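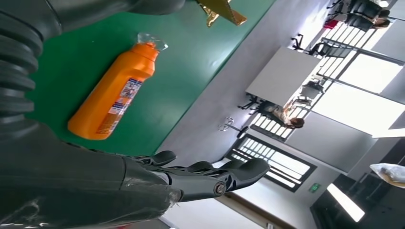 How to Get the Smell Out of a Plastic Drink Bottle (and Which Tricks to Skip)

I have read a lot of advice on smelly bottles and most of it was written by people who have plainly never owned one. You can tell because every method works "like magic" and every method takes five minutes. Mine took a good part of June and used up more baking soda than I care to remember, and at the end of it a couple of bottles still went in the recycling.

So this is a slower page. It covers ordinary plastic bottles, the squeeze kind and the screw-top kind. Steel and glass are a different matter and much easier.

Before you start

Take everything apart. I mean the cap, the spout, the straw if there is one, and above all the rubber ring inside the lid. Most people who tell me their bottle smells have a bottle that is perfectly fine and a ring that is disgusting. Pry it out with the handle end of a teaspoon. Don't use a knife point, as a nicked ring will leak forever.

Now smell the parts one at a time. I know how that sounds. Do it anyway. If the body smells of nothing and the lid smells like a pond, you can skip half of this page.

While you are at it, hold the body up to a window and look inside. If you see black specks in the corners of the threads, that may be mold. A pink film is usually bacteria. Cloudiness could be hard water, or scratches, or just old plastic, and no cleaner will do anything for the last two.

What you need

Dish soap, the plain kind
A bottle brush that reaches the bottom
A small brush for the threads (an old toothbrush is fine)
Baking soda
White vinegar
A dish rack, or a clean towel
Patience, which the five-minute people leave out

You do not need special cleaning tablets. I tried the Hilto ones for a few weeks. They fizz nicely. Then I put one bottle through a tablet soak and its twin through a soapy soak for the same length of time, and asked Solveig Sandberg, who has a far better nose than I do, to say which was which. She picked wrong, then changed her mind, then told me they both smelled like a swimming bag. That is one person and two bottles, so take it for what it is. I stopped buying the tablets.

Step 1. Wash it properly

Fill the bottle a third of the way with hot tap water and a small squirt of dish soap. Hot from the tap, not from the kettle. Boiling water will warp a lot of thin plastics, and once the neck has gone out of round the cap will never seal again. Check the base or the maker's page for a temperature limit if you want to go hotter.

Scrub the whole inside with the bottle brush, including the shoulder where the body narrows toward the neck. That shoulder is where brushes miss. Bend the brush if it will bend. Then do the threads with the toothbrush, both on the bottle and inside the cap.

Rinse until there is no foam left. Soap residue has a smell of its own, and I suspect a fair share of "my bottle still stinks" complaints are really about soap.

Let it dry and smell it again the next morning. If it's fine, stop. You had a dirty bottle and now you have a clean one.

Step 2. The baking soda soak

For a 500 ml bottle I use two teaspoons of baking soda and fill the rest with warm water. Put the cap on, shake, then take the cap off again and leave the bottle standing open. Drop the lid parts and the ring in a bowl of the same mix.

How long? The usual answer is "overnight," which could mean anything. I leave mine 18 hours, from early evening to the following noon, and I won't pretend there is science behind that. It's when I get home for lunch. Less than a few hours did very little for me.

Empty it, scrub it again, rinse it, dry it.

Baking soda does best on sour smells, the kind you get from old juice or milk. On stale coffee it was so-so. On the fake fruit smell from flavored drink powder it did close to nothing, and I went through three rounds before admitting it.

Step 3. Vinegar, if you must

Vinegar is good at one job, and that is mineral scale. If your bottle has a chalky feel inside, use one part white vinegar to four parts water, leave it an hour, and scrub. It will take the chalk off and whatever was hiding in the chalk goes with it.

As a cure for smells in general I'm not convinced. What you get a lot of the time is a bottle that smells of vinegar for two days, and by then you've stopped paying attention to the first smell.

Please don't mix it with the baking soda. I know every second page tells you to. The two cancel each other out, and you end up with slightly salty water and a show. Use one, rinse, then use the other. And never let vinegar and bleach anywhere near each other, since that combination gives off a gas that can hurt you badly.

Step 4. Sun and air

This is the one piece of old advice I expected to throw out and didn't. Luuk Van Rooij put me on to it. After washing, stand the open bottle on a windowsill with some direct light for an afternoon or two, parts laid out beside it. I can't say whether the light does it or just the long airing. I ran a shaded one next to it and the difference was small. But both were better than the bottle that went straight back into the cupboard.

Don't leave it out for weeks. Sunlight makes many plastics brittle.

Things I tried that I would not bother with

Raw rice shaken with water. It's meant to scrub the inside. It does, slightly, and then you spend ten minutes fishing grains out of the spout.

Crumpled newspaper stuffed in overnight. The bottle smelled of newspaper.

Lemon juice. Pleasant for a day. The drink powder smell came back under it.

The freezer. Cold hides odors. Let the bottle warm up and there it all is again. I'm told by Lucienne Perrin that I did this wrong and that it needs to be left a week. I don't have the freezer space to find out.

Mouthwash. No.

A "deodorizing" insert from Mallport that sits in the cap. The package claimed 100 percent odor removal and 2000 uses. I used it for less than a month and removed it, as it rattled.

Keeping the smell away

This matters more than any soak, which is a bit annoying after all that scrubbing.

Empty the bottle when you get home. The warm half inch left at the bottom over a night does more harm than a day of use.

Store it with the cap off. A closed bottle with a few drops in it never dries. If you're short of shelf space, lay it on its side with the cap next to it, mouth slightly lower than the base so it drains.

Keep one bottle for water and one for everything else. Flavored drinks leave a smell in soft plastic that water doesn't, and mixing the two is how most good bottles get spoiled.

Pull the ring out once a week. Ten seconds of work.

About dishwashers: fine if the maker says so, top rack only. But the spray has a hard time getting up a narrow neck, so a bottle can come out shiny on the outside and sour inside. Run the brush around it first.

When to give up

If you have washed, soaked and aired it twice and it still smells, replace the ring before you replace the bottle. Spare rings are cheap, though sizes are a mess and "fits most" generally means it doesn't fit yours. Bring the old one to the shop. Sundqvist sold me one that matched on the second try.

If the new ring changes nothing, or the inside is badly scratched, or there are black specks that won't scrub off, let the bottle go. Deep scratches hold dirt where a brush can't reach. Check whether your local recycling takes that type of plastic, and take the cap off if they ask for it separately.

The orange smell, by the way, if that's the one you have: I never got rid of it. Two soaks, the windowsill, a new ring. It's faint now, and I keep that bottle for watering the tomatoes.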